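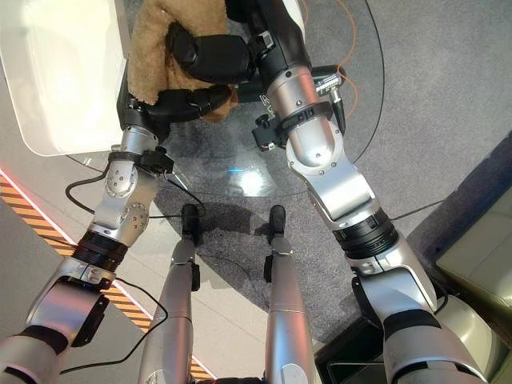 Clurkby Soft Goods Collection Reopens for the Autumn

August 17, 2024

The Clurkby Reuse Centre will again accept fleece, plush and other soft household items from the start of next month. The collection was suspended in January while the sorting room on Gristulton Road was recarpeted and new shelving was fitted.

Residents may bring fleece blankets, throws, cushion covers, soft toys and lined slippers. Items with a long or curly pile are welcome, including those that have become matted through ordinary use. Small marks and patches of discolouration will not prevent an item from being accepted. Duvets, pillows and electric blankets cannot be taken at this site and should be carried to the household waste depot at Gristulton, where a separate container is provided.

The centre received 428 bags of soft goods during the last full year of the scheme. Most of the contents were passed to the Odska family support service, which distributes bedding and toys to households moving into unfurnished homes. Pieces that could not be passed on whole were cut up for stuffing by the Bodnár upholstery workshop.

Under the revised arrangements, each item will be handled individually on arrival. Staff will feel along the seams and lining for pins, coins and loose fastenings, and will check the pile on both sides. Soft toys with hard eyes or battery compartments will be set aside for a second inspection. Items passed for reuse will be brushed, folded and shelved by type.

Donors are asked to wash and fully dry all items beforehand and to place them in a tied bag weighing no more than 6 kilograms. Bags left outside the entrance when the centre is closed will not be accepted. A limit of two bags per household per visit will apply until further notice.

The new shelving provides space for 80 storage boxes. When all boxes are full, a notice will be placed on the main door and on the centre's web page, and intake will pause until the next delivery to Odska has been made.

Residents who are unable to travel to the centre may request a doorstep collection by telephone. Collections are available within the Clurkby boundary only and are free of charge.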